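Vomunine Household Objects, data card

Version 2, May 1, 2018
Maintained by Hélène Beaudoin and Sherif Fawzy

What is in this collection

Vomunine is a collection of records of ordinary objects that people keep on tables, shelves and walls at home. Each record has a short text file, a table of measurements and one or more pictures. The present card covers the part we call "small framed things", which means photo frames, small mirrors with a stand, and framed cards. The kitchen part and the textile part have their own cards, in the folders with the same names.

We started with frames for a practical reason. Alun Parri, who wrote the first list of categories, noticed that catalogs of household goods nearly always show a frame from the front, with a nice photograph inside. The back is missing. But the back is the side which a person touches most when they change the photo, clean the glass or decide if the frame will stand or hang. So in this part the back has its own fields, and they are longer than the fields for the front.

Folder structure

records/ one text file per object
measures/ one CSV file per category
pictures/ pictures, same base name as the record
vocab/ the word lists, in English and in French
notes/ corrections and open questions

A record name is made of the category, the shelf letter and a serial number, for example frame-b-014. The shelf letter tells where the object was kept in the storage room at Dremodmont when it was entered. It has no other meaning, please do not use it as a label. Several objects have moved since November and we did not rename them.

Fields for frames

border_material: what the border is made of. Allowed values are wood, metal, plastic, fabric, other, unknown. If you are not sure that it is wood, write unknown.

border_tone: light, medium or dark. We tried exact color names in the first version and the two annotators agreed very little, so we gave up.

backing_tone: same values as above, for the board which closes the back.

stand_type: hinged easel, fixed foot, wire, none. A hinged easel is the flap that opens from the backing and lets the frame lean.

stand_orientation: portrait, landscape, both. Some easels are cut so that they work in two directions.

hanging: hook, sawtooth, hole, none.

closure: turn buttons, bent points, sliding board, screws, unknown.

back_marks: yes or no. Any printed sign, sticker or label on the backing counts as yes. The text of the marks goes to the field back_text, and only if you can read it without guessing.

glazing: glass, plastic sheet, none, unknown.

content: empty, paper insert, photo, other. Photos of people were removed before the object entered the collection.
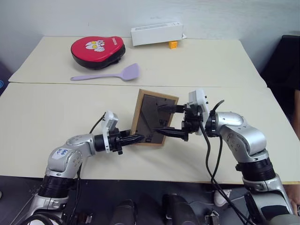
For a small wooden frame with a light border and a dark brown board, the fields would be border_material wood, border_tone light, backing_tone dark, stand_type hinged easel, back_marks yes. Closure and glazing stay unknown until somebody has the object in hand and can check. We prefer many unknown values to a few wrong ones, and the scripts in the folder do not complain about them.

How measurements were taken

Width and height are taken on the outside of the border, in millimeters, with the frame lying face down on a soft cloth. Depth is taken with the easel closed. If the easel does not close completely — this happens often with cheap hinges — press it gently with one finger and write "pressed" in the remarks. Do not force it. The hinge is usually the first part to break, and we lost 2 frames in this way.

The opening angle of the easel is not measured. Florence Pelletier tried with a protractor and got a different number each time, depending on how the ribbon or the metal was bent. We kept her sheet in notes/ for the people who are curious.

Weight is given in grams, with the insert removed. In the first version some weights included the insert and some did not. These were all measured again.

Handling and storage

Hold a frame by the border, with both sides supported when it is large or heavy. Do not lift it by the easel. When it is put down on its back, the easel must be closed, otherwise the weight rests on the hinge. For storage we stand the frames upright in boxes from Wumine, with a sheet of thin card between each two, glass facing glass. Never more than 5 in a box.

Clean the glass with a dry cloth first. If it needs liquid, put it on the cloth and not on the glass, as it runs under the border and marks the paper insert. Unvarnished wood should only be dusted.

Size and limits

The whole collection has 2,000 records. Frames are a small part of it and they are not a fair sample of what exists in homes. Most were bought second-hand on the Desjardins market, so there are many light wooden frames in common photo sizes and almost no large ones. Fabric borders are rare. Antique frames are excluded, we are not competent to describe them.

The French vocabulary was made after the English one and it is less tested. The word "chevalet" is used for the hinged easel. One reader told us that "pied" is more natural, and we may change it in the next version.

Known problems

In a group of early records stand_orientation was filled from the shape of the frame, without opening the stand. These records carry the remark "not opened".

The value "sliding board" was used by mistake for boards held with bent points. Ravinder Perron corrected those he could find, but probably not all.

A few records say "glass" where it is a plastic sheet. If you tap lightly with a fingernail you can hear the difference, but for framed cards it is more difficult, and we have left the doubtful ones as they are.

Corrections

Please send the record name, the field, the old value and the new value, one correction per line. If you have the same model of frame at home and can see the closure, it is very welcome — write the brand only if it is printed on the object. Corrections go first to notes/ and are included in the tables with the next version.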